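Grolholm Home Handling Project
Progress report to Udport, work package on rules and good practice
Prepared by Gonçalo Paiva

In this period we worked mainly on the written rules for recording household tasks with hand-held grippers. The first draft was sent to you in September. It was too long, and the operators in Bundura told us that they did not read it to the end. The new version has two pages and replaces the old one completely.

The main change concerns consent. Before, the person who signed for the home gave permission for every room at one time. Now the permission is given room by room, and bedrooms and bathrooms need a separate signature. A household may withdraw one room and keep the others in the project. We have changed the form for this, and Yazıcı has checked the translation.

The second change concerns how the task is done. Operators must work with the things as the home has them. They may not remove furniture, change the bed covers or bring clothes from outside to make the work easier.

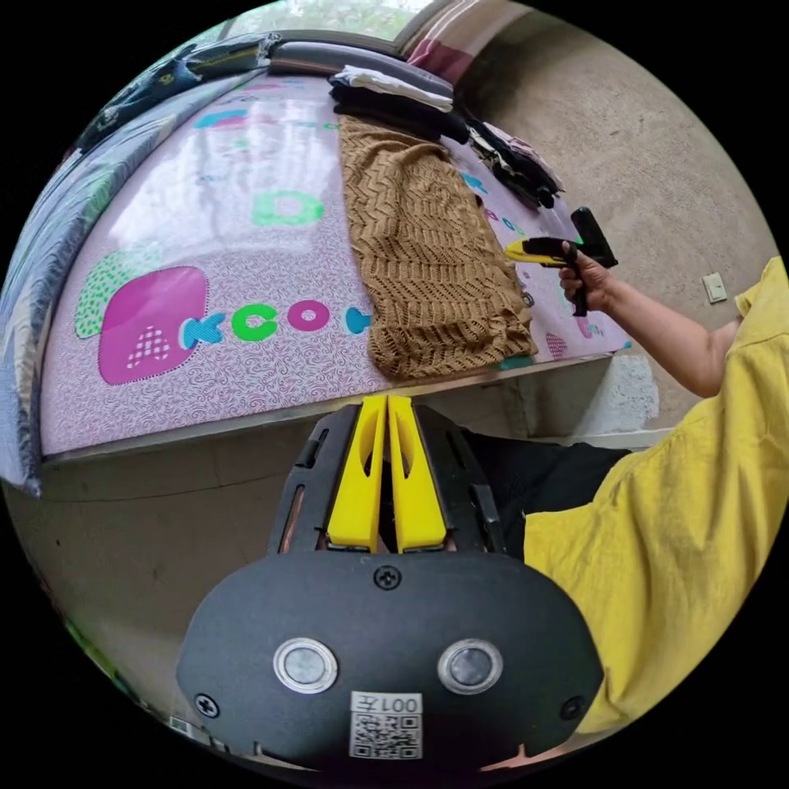 For folding and sorting of clothes, the rule says that each garment is one task with its own start and end. If a garment is dropped, the operator picks it up and continues, and the error stays in the record. We had a long discussion on this point. Two of our partners wanted to delete failed attempts, but we think a clean record gives a false idea of the work, and the rule now says this clearly.

Labels on the tools must be readable at the start of each session. A tool with a damaged label is put aside until a new one is printed.

We trained eight operators with the new rules, the last group on a Saturday because of their other jobs. Two of them asked for the consent text in larger print, and this is done.

One item is late. The rule for storing withdrawn material is still with our legal adviser, and we cannot close it before her answer arrives. We ask Udport to accept this part together with the next report. The budget is not affected.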